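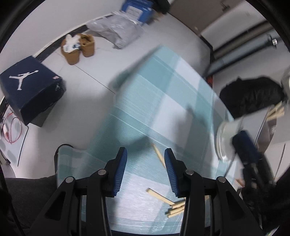

Unit 4: Close Harmony in Vocal Groups

Reading for this unit: course packet, pages on voicing and blend. Bring the lead sheet for "Ferkov Street" to section. The recording is on reserve under call number 3612.

4.1 Terms

Close harmony: all upper voices fall within one octave. Open harmony: the upper voices spread wider than an octave. The terms describe spacing only. They say nothing about which chords are used or how many singers there are.

Lead: the voice carrying the melody. In most street-corner groups the lead is the second tenor, with the first tenor above.

Bass: sings roots on strong beats and often fills the gaps between phrases with a rhythmic figure on nonsense syllables. In this style the bass works as a rhythm part as much as a harmony part.

Blow harmony: background chords sung on an open, breathy "hoo" or "wah." The attack is soft and the vowel stays fixed until the chord changes.

4.2 The standard progression

I – vi – IV – V, one chord per bar or two beats each. In C major: C, A minor, F, G. Common variant: ii in place of IV (C, A minor, D minor, G). The two versions share two of the three notes in the third chord, so the inner voices barely change. Listen to the bass to tell them apart.

4.3 Voice leading

Keep common tones in the same voice. From C to A minor, the notes C and E are held and G moves up to A. From A minor to F, A and C are held and E moves up to F. From F to G there are no common tones. Move the upper voices down against the rising bass to avoid parallel fifths, or leave the parallels in. Many recorded groups left them in, and graders will accept either as long as the choice is consistent.

With four singers and a seventh chord, drop the fifth first. Do not drop the third.

4.4 Syllables

Write syllables under every background part. Hard consonants (d, b) mark an attack. Nasals (m, n) close a note without a clear cutoff. A part written "doo" and a part written "doot" have different note lengths even when the noteheads match — notate the rest.

4.5 Assignment

Arrange the first eight bars of "Ferkov Street" for lead, two backgrounds and bass. Use close position in the backgrounds. Include one bar of blow harmony. Label each chord with a Roman numeral.

Due at the start of section. Lertchai Boonchu's section meets in room 551; Marit Hovland's meets in the choir room. Late work goes to Marit Hovland in either case.

4.6 Listening

Pawlak Avenue Four, side 2, first track. Note the bar where the first tenor crosses below the lead, and what the bass sings under it.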